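Contents Previous Next Search Print Home

4. Beverage Service Task

Read this section before you promise anyone a drink. The Okus two-arm unit can be taught to serve from a countertop dispenser, within limits. The sales sheet says it "handles refreshments." It handles one dispenser, in one position, with somebody nearby.

4.1 Before you start

1. Put the dispenser on a level table and wipe up any spills. If it moves after teaching, repeat 4.2 from the beginning.
2. Use rigid or semi-rigid cups. Paper cups buckle at the default grip setting (21), and lowering it gets you dropped cups instead.
3. Load the Udoneo task file and wait for the ready tone.
4. Keep the floor clear of cords on the side where people walk.

CAUTION: Cold drinks only. Do not run this task with coffee, tea or soup, whatever the demo at Karkalcombe showed.

4.2 Teaching the cup position

1. Select TEACH, then CUP.
2. Place a cup in the right hand and press CLOSE. The fingers should wrap the cup from behind and below.
3. Guide the arm until the cup is under the spout. Press SAVE.
4. Back the arm out and press SAVE again.

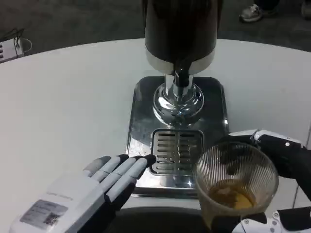 5. Run the motion dry, with no drink in the dispenser, at least 4 times. If the rim touches the spout on any pass, delete the position and start over.

NOTE: Shiny surfaces confuse the depth reading. Kristof De Smet, who wrote the first version of this section, suggests turning down overhead lights. This helps some. It does not fix it.

4.3 What to expect

In our November trial at the Van Loon break room, the unit attempted 216 pours and finished 162 without help. Those are decent numbers for a lab and poor ones for a lunch line. A person can fill a cup in a few seconds while talking to someone else -- we have not seen a machine come close.

The task does not include refilling the tank, emptying the drip tray, wiping the table or washing anything. Plan on doing all of that yourself.

4.4 If the cup slips

1. Press STOP. Do not reach in while the arms are moving.
2. Dry both hands of the unit with a lint-free cloth, paying attention to the finger joints.
3. Restart from 4.2, step 2.

Report repeated slips to Osvaldo Assunção, with the grip setting and cup type.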